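Wurnside Evening School Adds a Repair Course for Winter Coats

The evening school in Wurnside will open a new course in February for people who want to mend their own coats and jackets. Registration started this week at the front office, and most of the places in the first group are already taken.

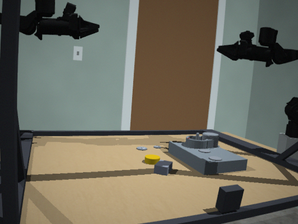
The course is led by Delia Onu, a tailor who has worked in the town for many years and who gave a sewing class at the school last spring. The new program is shorter and has a more narrow subject: zippers, linings, torn pockets and worn cuffs. Students bring one garment of their own and work on it until it can be worn again.

"Many people come to my shop with a good coat and a broken zipper, and they ask me if it is worth to repair it," Onu said. "I say yes almost every time. But then they see that the work takes an hour, and they think about the price. So I prefer to show them how it is done."

Each group will meet for five evenings, from six o'clock until half past eight. The fee is 30 for residents of Wurnside and the villages near it, and it covers thread, needles and simple lining fabric. Zippers are not included in the fee, because their length and type are different for each coat. A list of shops which sell them will be given out at the first meeting.

The school has bought four new sewing machines for the course. Two older machines were sent to be serviced and should be back before the first lesson. Students who own a machine may bring it, but they are asked to tell the office in advance so that a table near an electric outlet can be kept for them.

Ileana Nedelcu, who plans the evening program, said the idea came from the forms that students fill in at the end of each term. On the last ones, repair of clothes was asked for more often than any other subject, also more often than cooking, which had the first place for a long time. "We expected languages," she said. "It was a surprise for us, but a nice one."

Leather and fur will not be accepted in the first groups. Down jackets are allowed if the hole is small. Onu explained that a large tear in a down jacket makes much mess in a shared room — the feathers go everywhere and get inside the machines. She hopes to offer a separate evening for such jackets later in the year, if she can find a suitable place for it.

Siwan Morgan, one of the first to register, plans to bring a wool coat that belonged to her aunt. The lining is torn under both arms and one pocket has no bottom. "I have worn it like this for two winters and I lost my keys in it many times," she said. She has not used a sewing machine since she was in school.

No experience is needed, but students should be able to thread a needle and sew on a button. Those who are not sure may come half an hour earlier on the first evening, when Onu will go through the basics. Children under 14 can take part only together with an adult.

A second group is planned for the spring if enough names are on the waiting list. The office takes registrations in person or by telephone, every working day until four in the afternoon. Payment is made at the first lesson.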